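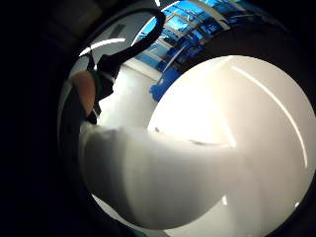
**Who runs Nandwood?**
Evdokia Nikolaidis and Obed Aidoo, who started it as a singing school above a bakery in Akwood and still teach most of the classes!

We now have 141 singers, from nervous beginners to people who've sung all their lives, and we love the mix. 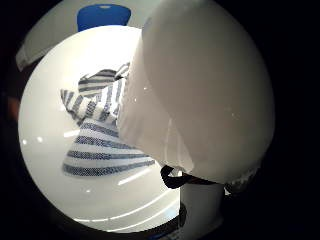 *Blue and white stripes on a round white surface*

Our summer concert is in July, with Victor Gachanja at the piano (he plays everything, usually too fast).
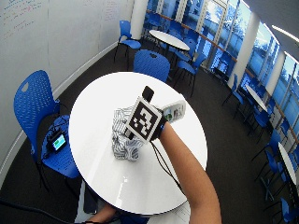
**Do I need to read music?**
Most of us couldn't when we joined. We learn by ear first, and Thịnh Văn teaches reading at 6 pm for anyone curious.

The song library has grown to 402 pieces
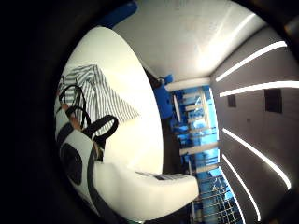

and we're always after more, especially old rounds and sea songs, so bring yours along.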